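Ticket 922 – Worktop sealer leaving dull patches
Status: reopened
Raised by: Ayuba Nyarko
Handled by: Elikem Kpodo, Serketti customer care
Product: Pludix stone sealer, 300 ml

Sunday, May 19, 2019

Ayuba Nyarko wrote:
I am reopening this. It was closed with "customer to allow full curing time", which I had already allowed before I first wrote in. The patches are still there, to the left of the hob and along the front edge. They go dull when the light is low and they feel slightly tacky under a cloth. The label says one coat lasts 100 washes. I have not had one good wash out of it.

Elikem Kpodo wrote:
Sorry for the trouble. Dull areas are nearly always surplus sealer that was not buffed off. Please apply a little fresh Pludix to one patch, wait five minutes and buff with a dry cloth. Could you also confirm what the top is made of, and what it was cleaned with beforehand?
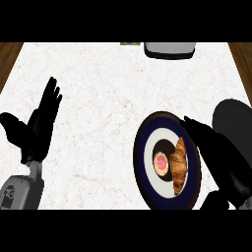 Ayuba Nyarko wrote:
The cure for too much sealer is more sealer, then. I did try it, on the patch by the hob. The patch is shinier in the middle and has a dull ring round it. As for the material, it was sold to me by Appiah as marble, an off-white one with faint grey and tan veins running in all directions, the same sort of look as the white top in the picture. Whether all marbles with that look take a sealer the same way is what I would like someone to tell me. It was cleaned with Sondisov stone wash, as your own leaflet recommends.

Elikem Kpodo wrote:
Thank you. Some polished stone hardly absorbs anything, so the sealer sits on top. Please put a few drops of water on an untreated area, leave for ten minutes and wipe. If no dark mark appears, the stone did not need sealing.

Ayuba Nyarko wrote:
Done, behind the bread bin. No dark mark. I repeated it nearer the window and got the same. I would have liked that test on the bottle, before the part about shaking well.

Elikem Kpodo wrote:
Then please strip the residue with Pludix remover. Batch 66 of the sealer was a little thick – which is yours?

Ayuba Nyarko wrote:
66. I am not buying a remover to take off a product I did not need. Send one, and leave the ticket open until I have tried it.

Elikem Kpodo wrote:
Remover requested. Ticket left open.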